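Anwood Residence Hall: Room and Furnishings Safety Checklist, With Comments
Posted 2/23/20 by Zhiqiang Yin, Housing Inspections
12 shares | 3 comments

Scope. This checklist covers the annual inspection of furnished rooms at Anwood. Rooms numbered 39 through 80 were inspected in this round. The remaining rooms will be inspected in April.

1. Exits and corridors
Satisfactory. Exit signs were lit on all floors. One bicycle was found chained to the rail of the east stair and has been tagged for removal.

2. Smoke alarms
Corrective action required. The alarm in Room 57 did not sound when tested. A replacement was installed the same day and tested twice. Residents are reminded that covering an alarm is a violation of the housing agreement.

3. Electrical outlets and cords
Satisfactory with comment. Extension cords were found under rugs in two rooms. Only power strips with a built-in breaker are permitted, and no strip may be plugged into another.

4. Cabinets and storage units
Satisfactory with comment. Doors must open without binding, handles must be tight, and drawers must close fully. Any unit taller than a desk must be anchored to the wall. Stickers on cabinet doors are allowed, provided they do not cover hinges or the inventory label. Residents will be charged for damage to the finish at checkout.

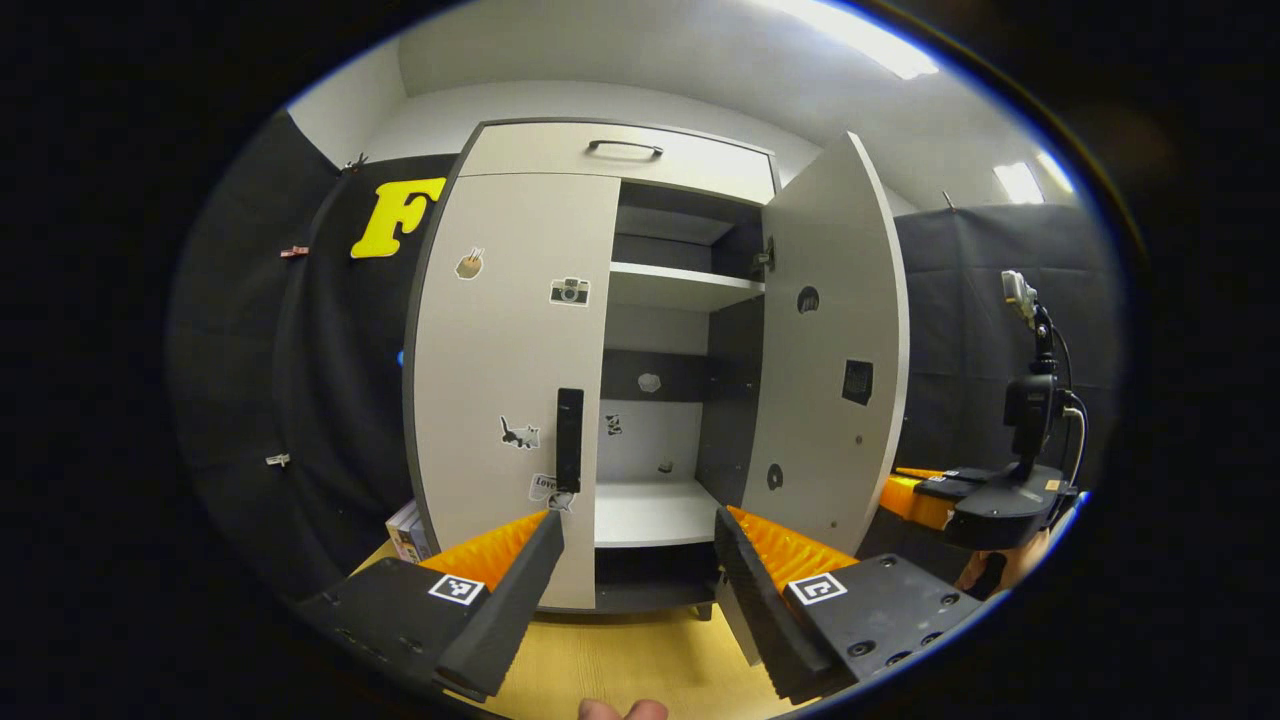

5. Windows and screens
Corrective action required. The sash lock in Room 44 is broken. Work order 157 has been issued to Gomano Maintenance. The window is to remain closed until the repair is signed off.

6. Heating
Satisfactory. Radiator covers were in place. Bedding and curtains must be kept clear of the covers at all times.

7. Fire extinguishers
Satisfactory. Gauges were in the normal range and tags were current. The unit in the second-floor kitchen has been moved closer to the door, as requested in the last report.

Residents may dispute a finding in writing at the Housing Office, Room 400, Awan Building.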